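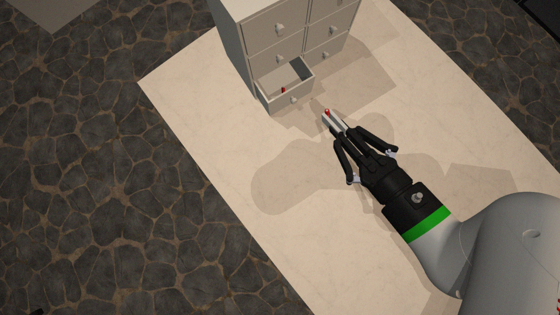
Questions about budgeting for your first arm come to us nearly every week at Pundwood, and we love getting them, so we've gathered the usual ones in one place. Take your time, and write to Stamatia Mavromatis if yours is missing!

### Do we need to buy the arm before we know it can do our job?

Please don't! We can try your task in simulation first, whether it's putting small parts away in drawers or something fussier. A planning package is $2000, and you keep all the files, even if you end up buying elsewhere.

### What do people forget to budget for?

Fingertips, nearly always (they wear, bless them), and then the table. Set aside $200 a year for spare pads, and measure your bench before you order, including the room a drawer needs when it's pulled all the way out.

### Should we choose the Jovel or the Stostach gripper?

Both have two fingers and both are lovely to work with. The Jovel is kinder on a tight budget, while the Stostach opens wider, so it comes down to the biggest thing you expect to pick up.

### How long does it all take?

Allow 3 months from the first call to an arm on your floor. Orders placed in March tend to run slower, as that's when the schools buy.

### Can we lease?

Yes, through Andreadis, for 2 years at a time. Ask for the service plan in the same quote, as adding it later means a second round of paperwork.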